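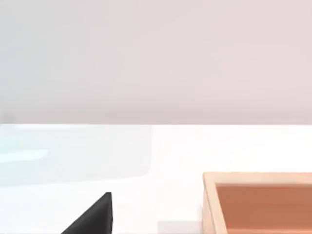

Getting the living room ready for a long series

A drama with a lot of episodes asks more of a room than a single movie does. You sit in the same spot for hours, you eat there, and the little annoyances get bigger by the third evening. These are the things we do at home before starting a new show. Most of them cost nothing.

Glare first

Turn the TV off and sit where you normally sit. Whatever you can see in the black screen is what you will be looking at during every night scene. Usually it is a lamp or a window, sometimes the light over the stove. Move the lamp behind the TV or off to the side, below the level of the screen. Close the kitchen door.

If the window can't be covered, tilt the screen down a little. A small tilt is often enough.

Cleaning the screen

Switch the set off and let it cool. Use a dry microfiber cloth and go from top to bottom in straight passes. For fingerprints, dampen one corner of the cloth with distilled water and wring it out well, then finish with the dry part. Never spray anything at the screen. Liquid runs down into the bottom edge and stays there. Keep paper towels and glass cleaner away from it too, as both can damage the coating.

Wash the cloth without fabric softener. Softener leaves a film that shows up as smears.

Dark scenes you can't make out

Crime shows in particular are shot very dark. Before turning the brightness all the way up, look for these in the picture menu:

Power saving or eco mode – switch it off while you watch.
Ambient light sensor – off, or on its lowest setting.
Picture mode – try Movie or Cinema in place of Standard.
Motion smoothing – off, unless you like it.

After that, raise the brightness one step at a time until you can tell a black coat from the wall behind it. Stop there. If the blacks have gone gray, you went too far.

Dialogue you can't hear

Look for a setting called Speech, Voice or Clear Dialogue. If there is a night mode, it will bring down the loud parts and lift the quiet ones, and it is worth using in an apartment at any hour.

A soundbar pushed to the back of a shelf sounds muffled. Pull it forward until its front is level with the edge of the shelf. We have an old Carkach bar that everyone blamed for mumbling actors, and it only needed to come forward by the width of a hand.

A rug on a bare floor helps as well. So do curtains.

Cables

Unplug everything once and label both ends before you plug it back in. Masking tape and a ballpoint pen will do, but freezer labels stick longer. Use hook-and-loop ties for bundles so you can open them again. Keep the power cords in one bundle and the signal cables in another, and leave a loop of slack behind the TV so it can be pulled out for dusting.

Write the Wi-Fi password on a label and put it on the underside of the router. You will want it when the streaming app signs you out.

Remote controls

Sticky buttons come from snack grease. Take out the batteries, wipe the case with a cloth barely damp with rubbing alcohol, and run a dry toothbrush around the buttons. Leave it open for 30 minutes before the batteries go back in.

If the battery contacts have white crust on them, rub them with a cotton swab dipped in white vinegar, then a clean swab with a little water, and let them dry fully. Wear gloves for this one. We saved a Zarnden remote that way after it had spent a winter in a drawer.

Snacks that don't make noise

Popcorn is fine. Chips in the bag are not – tip them into a bowl during the opening credits. A wide, low bowl is easier to find in the dark than a deep one. Put a folded dish towel under it on the couch and most of the crumbs can be carried out in one go.

For butter on upholstery, scrape off what you can, cover the spot with cornstarch, leave it overnight and vacuum. Then dab with a drop of dish soap in warm water. Try it somewhere hidden first.

Keeping track of the plot

When a season comes back after a long gap, read a recap of the last episode and skip the rest. In our house a notepad lives on the side table for names. With a large cast it saves a lot of pausing.

Turn off autoplay in the app's playback settings if you tend to fall asleep. The setting may be separate for each profile, so check all of them.

Last thing at night, shake the throw blankets out over the tub and check the couch cushions for spoons.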